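About Lisdale

Lisdale writes working rules for places where people and robot arms share a room. We also test those rules, teach them, and come back later to see if they are being followed. Our office and our practice hall are in the same building, with a door between them that we try to keep open during working hours.

How we started

The company grew out of a small maintenance firm called Voltetti, which looked after arms and conveyors for packing plants. The same problems kept coming up on service calls. The machine had a thick manual. The site had a safety binder. Neither one said what the person on the early shift should do when a cable had worked loose or a sheet of plastic had slid into the work area. People made up their own rules and passed them along by word of mouth. We began writing those rules down, checking them against the published standards, and giving them back to the sites as short sheets that fit on a wall. After a while the sheets were most of the work, and we took the Lisdale name.

What we do

Most of our clients run arms in pairs, often on jobs that involve soft or awkward materials: cloth, film, covers, bags, light frames. These jobs are harder to write rules for than moving boxes. Fabric sags and gets under things. Film sticks, folds and catches the light in ways that can confuse a vision system. Two arms working on one corner have to be planned as one machine, with one stop circuit and one person in charge of it. 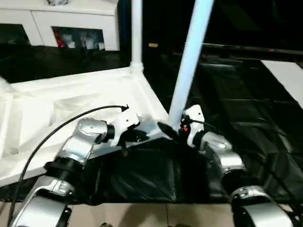
Our rules for paired arms are kept in a document we call Pronov. It has 3 parts: before the run, during the run, and after a stop. Each part is short enough to read standing up. The first part covers the work area, the cables, the grippers and the speed limits. The second says who may stand where, who holds the stop button, and what counts as a reason to press it. The third says who may restart and what they have to look at first. A restart is never done by someone who did not see the stop.

Some of the rules we get asked about most:

Cables that move with the arm are checked through the full reach of the arm, at slow speed, before the first run of the day.

Loose material is kept inside the marked area. If it hangs over the side of a table, someone checks that it can't be pulled by a joint.

When two grippers work close together, the closest planned distance is written on the job sheet and tested with no load.

Any change to a gripper finger, even a small one, is treated as a new tool.

Nobody reaches in to straighten a fold. Stop the arms, then straighten it.

Pronov does not replace the law or the standards that apply where you are. It tells your crew how to meet them on a normal day. Where a local rule is stricter, the local rule wins, and we will mark it on your copy.

How we test a rule

We do not publish a rule until it has been through 2,000 cycles in our practice hall or on a client's floor. Every stop in that time goes into a log with a plain note on what was happening. If the notes show that people are working around a rule, we rewrite it or drop it. We have dropped more than we expected to. An early rule about taping down all sheet material looked good on paper, and the tape ended up on the grippers.

Our training

The basic course takes 3 days and is open to operators, supervisors and anyone who signs off on a work area. You don't need to know how to program. The last day is spent entirely in the hall, setting up a job from a blank sheet, running it, and handling stops that we cause on purpose. Wear closed shoes and leave scarves and lanyards in the locker.

We hold one open course each June at our second site in Riihimäki, taught in English. The rest are arranged with clients.

Working with us

We charge by the visit and by the course. We don't sell robots or take payment from companies that do. If you want us to look at a work area, send a floor plan, the job sheet if you have one, and a list of the stops from the past month. A handwritten list is fine.

Page last updated 10/22/20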